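Home Products Laundry Room Baskets Care Contact

Flavau Laundry Basket with Braided-Style Rim

By Catalina Zapata
09/08/2022

The Flavau basket is a low, open basket for the laundry room, made in plastic with a woven look. It is cream-white, with a brown rim in a braided style around the top and two curved handles in white. We have sold it in the Durán shop since May, and it is now the basket we send most often to customers who have a front-loading washing machine and not much floor.

The shape is close to a rectangle, but the corners are rounded. A round basket takes the same floor and holds less, and a basket with sharp corners catches the sleeves when you pull the clothes out quickly. The Flavau stands flat, close to the machine, under the door. You open the door and let the wash come down directly into the basket, and fewer socks go on the floor.

The walls have rows of small holes, so the air can pass through a load which waits for the iron or for the line. The bottom is solid. Small things like buttons, hair clips and doll shoes stay inside, and if some water drips from a heavy towel it stays in the basket and you can wipe it later. Please do not leave very wet clothes in it during the night, because on a solid bottom the water has no place to go.

Handles

There are two handles, one on each side, and they interrupt the rim. This means you put your hand on the handle itself and you do not have to hold the braided part. Carry the basket with both hands when it is full. With one hand it will bend a little – it comes back to its shape, but we do not recommend to do it each day.

What it is good for

Most customers use it to bring clothes to the machine and to take them out again. It is also practical for children's things: small blankets, bibs, bath toys, and the plush toys which have to be washed from time to time. For a plush toy, read the sewn label first. If it has a zipper or small plastic eyes, put it in a mesh bag before you close the door of the machine. After the wash you can lay it in the basket on its side and turn it when you pass by, until the filling feels dry also in the middle.

It is less good for storing dirty laundry for a whole week. The basket is open and has no lid, and for a family of four it will be full too soon. For this use we suggest the Tarnach hamper, which is tall and has a cloth bag inside.

Details

Material: plastic, woven look
Color: cream-white, brown rim, white handles
Holds: 30 liters
Handles: 2
Lid: none
Item number: 296
Maker: Flavau
Sold by: Durán, laundry and home

Cleaning

Wipe the basket with a soft cloth, warm water and a few drops of dish soap. For the rim take an old toothbrush, as the dust likes to sit between the braids. Lint in the small holes comes out easily if you let it dry first and then brush from the outside to the inside. Do not use bleach on the rim, the brown can become pale. Do not put the basket near a heater or on top of a dryer which is running.

The basket comes with a sticker on the bottom, on the inner side. You can leave it, but many people prefer to remove it before the first use. Warm it with a hair dryer on the low setting, lift one corner with your nail and pull slowly. If some glue remains, a little cooking oil on a paper towel takes it away, and after that you wash the place with soap.

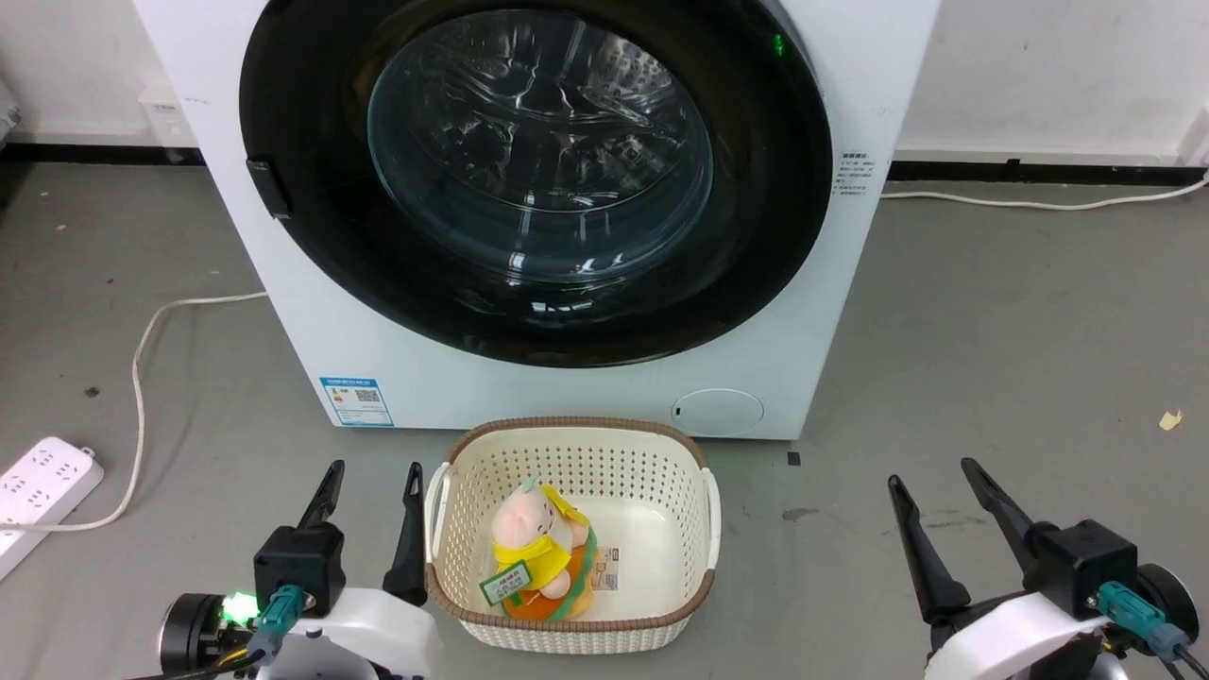

Can I keep the basket in the bathroom if there is no window?

The plastic does not suffer from the damp air, so you can keep it there. Wipe it once a week and do not store damp clothes in it, or they will start to smell.

Delivery

We send the basket in a plain carton, with paper between the basket and the walls of the box. If you order more than one, they come one inside the other. Orders are packed by Sistinance, our warehouse partner, and leave the warehouse within two working days. If the rim or a handle arrives damaged, write to us within eight days with your order number and we will send another basket. You do not need to return the damaged one.

The handles are not sold separately at this moment. We have asked Flavau for spare ones and will add them to this page when they arrive.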